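**Cell Technician, Brimimdale workshop (full time, days)**

Drekow is looking for someone to look after one robot cell. One. We mention this early because people turn up at interviews with plans for a fleet, and what we have is an arm, a gripper, a table and a great deal of toy food.

The cell is called Brudwood, after the street it used to live on. It runs tabletop handling work from 7 in the morning, and its needs are modest but constant. Cables creep. Fingers drift out of parallel. The wrist camera gets nudged by a sleeve and then everything lands a thumb's width to the left until somebody notices. We would like that somebody to be you.

A normal day goes like this. You bring the arm up, home it, and cycle the gripper 40 times with no load while listening for anything new. You check that the cable wrap at the wrist has slack at both ends of travel. You lay out the table from the setup sheet, run a short batch, and write down what you changed. The log is at 1,645 entries. A fair number of them say "tightened it again," and we would like the next technician to go into more detail. 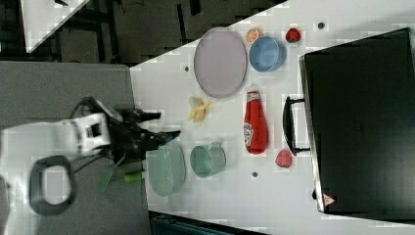
*The gripper at the plate-and-cup end of the table. Banana, strawberry and ketchup are further along.*

Then there is the repair side. In a typical month you might:

- replace finger pads and re-zero the gripper
- re-route the wrist cables, then re-route them properly
- redo the camera calibration after somebody has been helpful
- swap a connector at the base and find out what else was hanging off it

You should have at least 2 years of hands-on work with automated equipment of any sort. Packaging lines, lab machines and car washes all count. You need to read a wiring diagram, use a torque driver without treating it as a suggestion, and lock out a machine every single time. Some scripting helps. You'll be on your feet most of the day, and you will occasionally be on the floor with a flashlight.

We don't need a robotics degree. If you have one, we won't hold it against you.

The pay band is on the application form, where you can see it before you fill in anything else. You get your own bench, a tool budget, and first say on spare parts. You also inherit the Hong cabinet, a tall steel thing full of unlabeled brackets. Labeling it is part of the job - we felt you should know.

To apply, send a resume and around 100 words on the last machine you fixed: what was wrong, what you thought was wrong first, and how long you went on thinking it. Applications close at the end of September, at 5 p.m.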